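흰 상판 식탁, 컵 자국 안 남게 쓰시는 분 계신가요?

글쓴이 보리차한잔
안녕하세요, 눈팅만 하다가 처음 글 남겨요. 5월에 이사하면서 큰맘 먹고 Ornberg 흰색 식탁을 들였거든요. 거실이 좁아서 밝은 색이면 좀 넓어 보이겠지 싶었는데, 넓어 보이긴 정말 넓어 보여요! 그런데 아이가 포도주스 마시고 컵을 그대로 두면 동그란 자국이 남아서 하루에도 몇 번씩 닦고 있네요. 다들 어떻게 관리하시는지, 컵받침을 꼭 쓰시는지 궁금해요.

댓글 (7)

느린오후
저희 집도 흰 상판 3년째예요. 처음엔 저도 행주 들고 쫓아다녔는데 (남편이 식탁이랑 결혼했냐고 하더라고요) 지금은 저녁 먹고 미지근한 물에 주방세제 한 방울 풀어서 한 번 닦고, 마른 천으로 마무리해요. 주스 자국은 그날 안에만 닦으면 괜찮았어요.

kamata39
저는 베이킹소다 추천합니다. 물에 되직하게 개서 문지르면 웬만한 건 다 빠져요.

느린오후
kamata39님, 베이킹소다는 조심하셔야 해요ㅠㅠ 저희 시어머니가 그걸로 문지르셨다가 광이 죽어서 그 자리만 뿌옇게 됐어요. 상판 재질 먼저 확인하시는 게 좋겠어요.

kamata39
저희 집은 멀쩡하던데요. 힘 조절 문제 아닐까요? 아무튼 안 보이는 구석에 먼저 해보시라는 말씀은 드릴게요.

귤껍질
저는 닦는 것보다 컵을 바꾸는 쪽이에요. 유리컵은 아이가 깰까 봐 불안해서 플라스틱으로 다 바꿨는데, 가볍고 색도 예뻐서 흰 식탁에 올려두면 기분이 좋아요. 컵받침은 Trorkholm 펠트 제품을 쓰다가 주스를 먹어서 결국 버렸네요. 실리콘이 씻기는 훨씬 편해요.

모퉁이집
컵받침 반대파 여기 있습니다 ㅎㅎ 손님 오실 때마다 받침 챙겨 드리면 다들 눈치 보시더라고요. 식탁은 쓰라고 있는 건데 자국 좀 남으면 어때요. 저는 그냥 막 써요.

보리차한잔 (글쓴이)
다들 정성스러운 댓글 감사해요! 베이킹소다는 겁이 나서 일단 세제물로 해보려고요. 모퉁이집님 말씀도 마음에 와닿는데 제가 성격이 그렇게 안 되네요ㅎㅎ 귤껍질님 말씀처럼 저희도 플라스틱 컵이에요. 식탁 사진도 하나 올려둘게요.
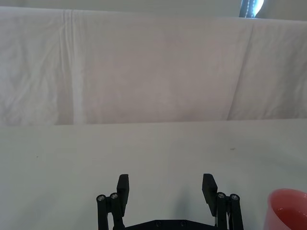 흰 식탁이랑 분홍빛 컵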